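Home | Recipes | Bread | Preserves | How-to | About

How to make marmalade in small batches (and get it to set)

By Concetta Rinaldi
Dec 11, 2020
377 shares | 41 comments

I love marmalade season so much that I can never wait for it. Proper Seville oranges don't turn up near me until after Christmas, so every November I start practising on whatever the greengrocer has, and by now I've got a small-batch method that works with nearly any citrus. It makes two jars, sometimes two and a bit. You can do it in an evening, with a break in the middle for your tea!

If you've only ever seen marmalade made in a vat the size of a dustbin, do try it this way. A small pan boils quickly, the peel keeps its colour and if something goes wrong you've lost one bag of sugar.

What you need

400 g oranges, unwaxed if you can get them
1 large lemon
900 ml water
700 g granulated sugar
A wide, heavy pan
A square of muslin and some string
Two or three clean jars with lids that fit well

Use ordinary granulated sugar. Jam sugar has pectin added and gives a stiff, bouncy set that I really don't like in marmalade. If you want a darker jar, swap 200 g of the white sugar for light muscovado.

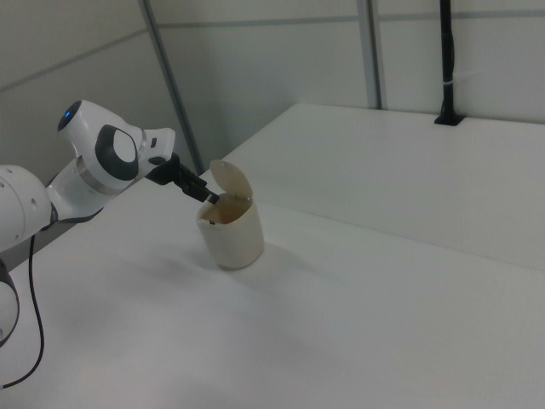
Preparing the peel

Scrub the fruit, halve it and squeeze out the juice. Keep every pip. The pips and the soft pith are where most of your pectin comes from, and pectin is what makes marmalade set, so scrape it all into the muslin and tie it up tightly.

Now slice the peel. This is my favourite part (put the radio on) and there's no right thickness. I go for thin, the width of a matchstick, but my sister likes great big chunks and hers is delicious too. Just keep the pieces much the same size so they soften together. Sharpen your knife first. A blunt one skids on the skin and you'll be there all night.

Put the peel, juice, water and muslin bag in the pan and leave it to soak. Overnight is lovely, two hours is fine.

The long simmer

Bring the pan up gently and simmer it with the lid half on until the peel squashes to nothing between your finger and thumb. Let a piece cool before you try that! It usually takes an hour and a quarter, but thick peel can need two hours. Don't hurry it. Once the sugar goes in, the peel won't soften any further, and chewy marmalade is the saddest thing on toast.

Lift the bag out into a bowl, let it cool, then squeeze it hard over the pan. You'll get a cloudy, slightly slimy goo. That's your pectin and you want all of it.
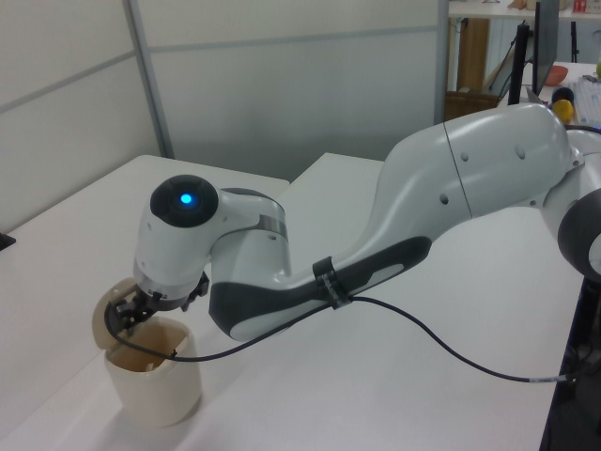
Photo: Peketetti

Sugar and setting

Add the sugar over a low heat and stir until you can't feel any grains on the bottom of the pan. Only then turn it up. You want a proper rolling boil, one that carries on even when you stir it, so make sure the pan is no more than a third full before you start.

Put two saucers in the freezer. After ten minutes of boiling, take the pan off the heat, drop half a teaspoon on a cold saucer and give it a minute in the fridge. Push it with your finger. If the surface wrinkles, you're done. If it runs back flat, boil for another three minutes and test again.

A thermometer helps too, and 104.5°C is the number to look for, but I trust the saucer more. Mine has always read a touch low. 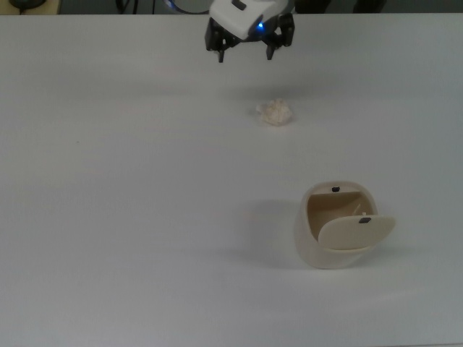 Resting and potting

Skim off any foam, or stir in a tiny knob of butter and watch it vanish. Then leave the pan alone for twelve minutes. If you pot it straight away, all the peel floats to the top and you get a jar that's half jelly.

While you wait, heat your washed jars in the oven at 140°C. Ladle the marmalade in while both are hot, fill almost to the brim and put the lids on at once.

It can take a full day to set, so don't panic if it still looks loose at bedtime. If it's syrup the next evening, tip it back into the pan, add the juice of half a lemon and boil again. I've done this more than once and it came out beautifully.

Swaps worth trying

Two clementines in place of one orange, for something softer and sweeter. Pink grapefruit with a little fresh ginger. A spoonful of whisky stirred in after the rest, just before potting.

Share this | Print | 41 comments

Get new recipes by email. We use cookies to remember your settings. Accept | Manage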